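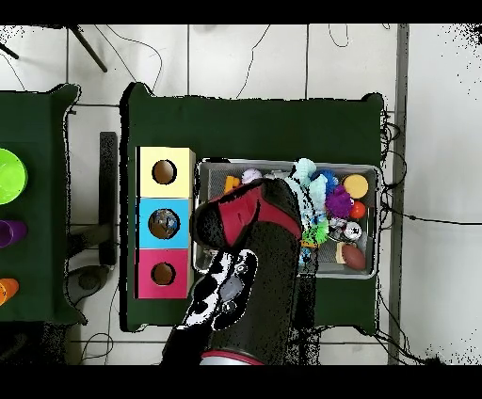 A gripper over the toy tray at the Pukness sorting room, with the three colored cubes beside it.

The returns department at Darier used to be the place where new hires started. Darier rents and resells small toys and classroom kits to schools and play centers, and whatever goes out comes back mixed together. A kit leaves the building with its balls, blocks and cups in the right compartments. It comes back as a heap in a tray.

For years the job of undoing that heap belonged to people standing at tables. They picked out one thing at a time, looked it over, wiped it and dropped it where it belonged. Workers in the department describe it as easy for the first hour and hard on the neck and wrists after that. Turnover was high, and December was the worst month, with holiday kits going out and fall kits coming back through the same door.

The company began trying robot arms on the job at its Pukness site last year, under a project it calls Ponce. The arms came from Jirneneo, a small integrator that had mostly worked with packaged food. Jars and cartons are simple by comparison. A ball covered in spikes gives a gripper very little flat surface, and a soft, knobbly toy can change shape when it is squeezed.

Staff on the project set up practice tables with green covers and trays of mixed toys. The cubes have holes in the top, and getting small things into those holes calls for more care than dropping them in a bowl. An arm that drops a toy on the floor has made work for somebody, and during the first months there was plenty of that work.

Darier says the arms now handle 765 items on a normal shift. A practiced person can beat that number, and several people in the department do. The difference is that the arm can keep going through lunch, and it can be left with the dull part of the load while workers take the toys that need judgment. A cracked block has to be thrown out. A scuffed one can go back in a kit. The arms can't be trusted with that decision yet.

The schedule has changed more than the headcount. Before Ponce, everyone in returns sorted all day. Now each shift has 2 people assigned to the arms. They refill trays, clear jams, put dropped items back and mark the picks that went wrong. The rest inspect, clean and repack. The two groups trade places halfway through the shift, a rule the workers asked for after a few weeks in which the same people always ended up at the arms.

Opinions on the new job are divided. Some like having a reason to walk between tables. Others say watching a machine is more tiring than sorting, and that the quiet stretches make the day feel longer. There is also the matter of pay. People trained on the arms get 99 cents more an hour, and inspectors argue that their work is now the harder half.

Management has told the department that no one will be let go because of the project before the end of the year. It has made no promise past that date. New hires still start in returns, but their first week is spent on inspection, with the arms saved for later. The next goal is 100 trays a day by December, when the holiday kits go out again.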